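Kedix long-pile plush, purple: review

I paid 17 dollars for this and expected very little. The listing says "cloud soft" 2 times, which usually means the pile mats by the weekend. The color is closer to lavender than the grape shade in the shop photo, and it shifts toward violet in places. 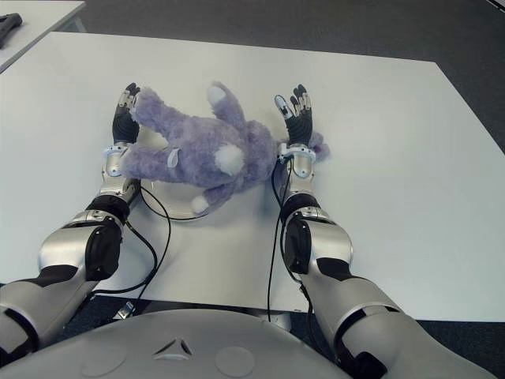
Fur and finish

Shaggy, and a lot of it. I'm not convinced it will survive a washing machine, and Kedix gives no advice beyond "clean with care." The white paw pads are small and will show dirt first. I keep mine off the floor and away from the shelves.

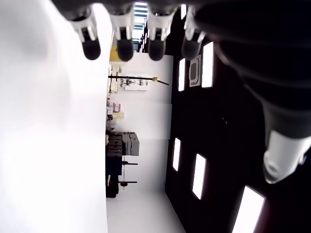
The listing has 422 ratings, most of them five stars and one line long, so I ignored them. None mention the little loop tag on the side, pale against all that purple. Snip it if that bugs you.

Lying down, it sprawls. All that fluff makes it look bigger than it is, and it hides the shape of the animal too.

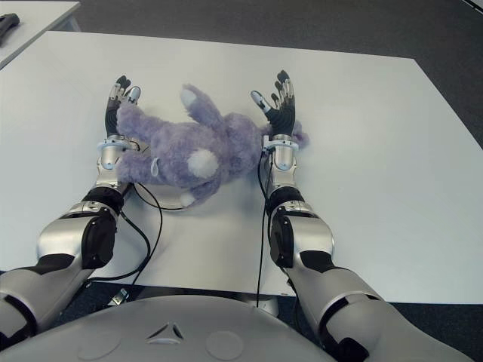 Worth it?

At this price, maybe. I wouldn't pay more, and I'd like to see it again in October before calling it durable.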